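Stories > Short fiction > The Open Day at Plastden

Search stories Go

My father wanted to see the machine before they closed his old line. We took the bus to Parkano and stood with 30 other visitors in front of a big screen. The guide explained that the robot first practiced everything in a simulation. It had done the same task 600 times since morning.

I watched the black fingers go down into the gray bin, beside the blue board. My father did not speak. His own fingers were moving a little inside his coat pocket.

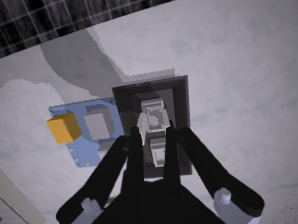

Ndlovu asked if it got tired on Fridays, and some people laughed. The guide said no, but it had a service every October.

My father did not laugh. He asked who would teach it when the parts changed. The guide looked at her papers and wrote down his question.

On the bus he held out his hand, closed it slowly on nothing, and opened it again over my knee.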